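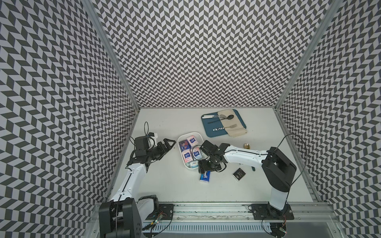

Bench area, patterned walls on three sides, left arm with jaws open.

Monday, August 21, 2023

Dough drying test, second round. Same question as in January: how long does each modeling dough stay soft if a kid leaves the lid off? Four doughs this time. Olley and Dabbas are the salt and flour kind, Bustodero is the wax-based one, and Dondeo is the light foamy stuff Walid wanted added.

Rolled 100 g balls of each, three per dough, set out on wax paper on the shelf by the window. Weighed at start, at lunch and before leaving. Room humidity 61 percent at start, didn't check it again.

Olley had a crust by lunch. Still soft inside when cut. Kneaded one ball with a few drops of water and it came back fine, a little sticky for the first minute. Dabbas crusted slower but cracked when pressed, and the red left color on my hands that needed soap. Second batch of red that does this. The blue is OK.

Bustodero didn't change, as expected. It is stiff out of the package and I think too stiff for a three-year-old. Warming it in the hands helps but takes a while.

Dondeo lost almost no weight but the surface went rubbery and two pieces wouldn't join back together. Anas Rawashdeh says his daughter gave up on it for the same reason.

Full tub of Olley weighed 2,138 g with lid. After an afternoon with the lid resting on top but not snapped, 2,094 g. More than I would have guessed. The lid is hard to snap and I had to lean on it, so most kids will leave it like that. Worth a line in the review.

Scale drifts if it's not on the flat part of the counter. Redid the first three weights for that reason - old ones are crossed out on the sheet, don't use them.

To do:
- Leave one ball of each out overnight, weigh first thing
- Walid Hakim to get a second tub of Dabbas red, different lot
- Carpet test for Olley and Dondeo, on the scrap piece
- More wax paper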